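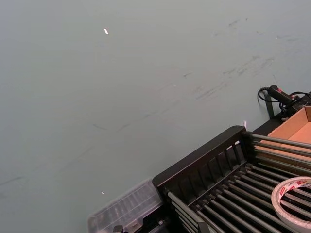 Checklist 8, page 2

Bench and drying rack - monthly check with comments
Flernari shared workroom, Arkar building
April 2021

1. Tabletop clean and undamaged
Pass with comment. Surface is smooth. Dark scuff marks and streaks, mostly running on the diagonal. Wipe down and look again next month. No refinishing needed for marks like these.

2. Rack end frame
Pass. Slats evenly spaced. Check by hand for cracks at the base of each slat.

3. Rack clear of stored items
Fail. Roll of white tape with red lettering on top of the rods. Tape goes in the drawer under the Troltico shelf - the rack is for drying only.

4. Load
Limit for this rack is 800 grams per rod. Label to be replaced if it can't be read.
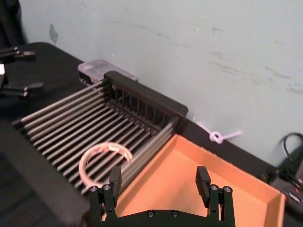

Comments by the Ugwu floor safety desk

5. Rods straight and seated
Pass. Rods are parallel, with narrow gaps between them. Run a cloth along each one before signing.

6. Small items on rods
Fail, same as item 3. A translucent ring, pinkish white, lying flat across several rods. Put it away with the tape.

7. Trays
Pass. Orange cardboard tray next to the rack, open and empty. Keep cardboard trays away from wet dishes. Replace any tray with a soft floor or split corners.

8. Position of rack
Comment only. Rack sits diagonally on the table. Square it up if the table is needed for other work, and keep 270 mm free at the front edge.

Items 3 and 6 to be rechecked before the next monthly round.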